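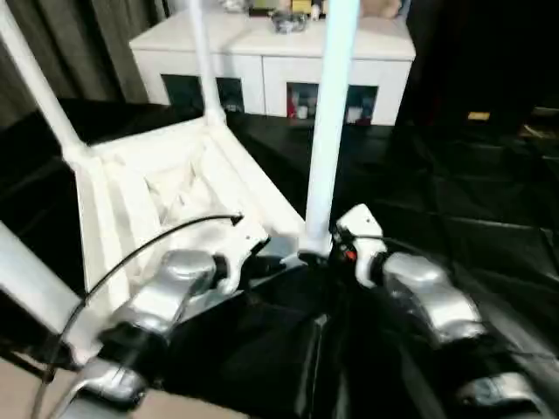 흰 스툴 프레임 앞에 선 두 팔. 바닥은 번쩍이는 검은 시트

지난 2월에 Laltum 공개 시연일에 다녀왔어요. 양팔 로봇 Fidano가 조립식 가구를 다루는 걸 보여준다길래, 얼마 전 책상 조립하다 손가락 찧은 사람으로서 안 갈 수가 없더라고요 ㅋㅋ 입장은 무료, 한 회에 12명만 받습니다. 저는 오후 2시 회차였어요.

진행은 Lærke Briem 씨가 맡으셨고, 옆에서 Ehab Ait Ali 씨가 질문을 받아주셨어요. 설명은 영어인데 말이 빠르지 않아서 알아들을 만했습니다.

첫인상부터 말하자면 생각보다 투박해요! 은색 마디가 울퉁불퉁하고 케이블도 밖으로 그냥 나와 있습니다. 전시장에서 보는 매끈한 로봇을 기대하면 실망할 수도 있는데, 저는 오히려 구조가 훤히 보여서 재밌었어요. 끝에 달린 흰 부품이 프레임 쪽으로 다가갈 때는 다들 조용해지고(저도 숨 참음), 옆자리 Khadija 씨는 수첩에 뭘 계속 적으시더라고요.

속도는 솔직히 답답합니다. 사람이면 벌써 잡았을 걸 한참 재고, 살짝 움직이고, 또 멈추고. 성격 급한 분은 커피 들고 가세요. 대신 움직임이 차분해서 부품을 긁을까 봐 조마조마하진 않았어요. 소음도 작은 편이라 바로 앞에서 설명 듣는 데 문제없었고요.

개인적으로 제일 좋았던 건 집게 쪽 카메라 영상이에요. 밖에서 볼 때랑 느낌이 완전 달라요. 흰 원통이 화면을 대각선으로 꽉 채우고 시커먼 손가락이 양옆에 있는데, 로봇 입장에서는 시야가 이렇게 좁구나 싶더라고요. 그걸 보고 나니 느린 것도 조금은 용서가 됐습니다.

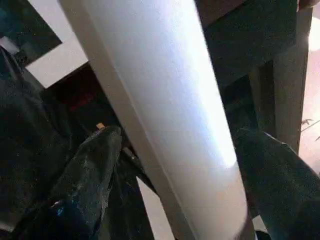 집게 카메라로 본 흰 원통. 손가락에 긁힌 자국이 꽤 있네요

손가락 표면에 희끗희끗한 점이랑 흠집이 보이죠? 저는 이런 게 반갑더라고요. 새것 꺼내놓고 폼만 잡는 시연보다 믿음이 가요. 다만 소모품 교체 주기를 여쭤봤더니 작업에 따라 다르다고만 하셔서 그 부분은 좀 아쉬웠어요.

아쉬운 점 더 적자면, 관람 위치에 따라 팔에 가려서 손끝이 잘 안 보여요. 가능하면 일찍 가서 앞쪽에 서시길. 그리고 안내문에 작은 글씨가 너무 많아요. 주차는 건물 뒤편에 했는데 입구까지 빙 돌아야 합니다.

제 점수는 5점 만점에 4점. 당장 우리 집에 들이고 싶냐 하면 아직은 아니고요, 다음 시연 열리면 또 갈 거냐 하면 무조건 갑니다! 그때는 동생도 데려가려고요.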